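The hand that would not let go

Saturday, 9 Jun 2018

I promised to write about the fault which cost us most of this week, so I will try to do it in order.

Our robot fills a shopping basket from a small vegetable rack. The control program is Cellolura, and the hands get their commands through a small box from Jullden. On Tuesday, at trial 81, the left hand closed on a lettuce and stayed closed. The arm went over the basket, waited the correct time and came back with the lettuce still in the fingers. Then it tried to pick the next thing with a full hand, and hit a crate.

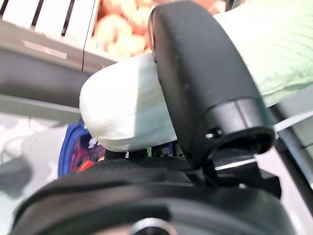
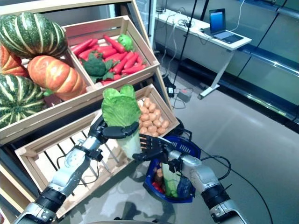

I first blamed the fingers, and I lost a day on this. The log said something different. The "open" command was sent, but the box answered after 189 milliseconds, and our program waits only 100. After that it simply continued as if the hand was open. This was my mistake – I wrote that part in August and never tested it with a slow answer.

Now the arm stops if the hand doesn't confirm, and a person must press the button before it moves again. We also keep 2 metres free on the basket side while it runs. The crate has a small crack, the lettuce was worse. I still don't know why the box is slow, and I have written to Jullden.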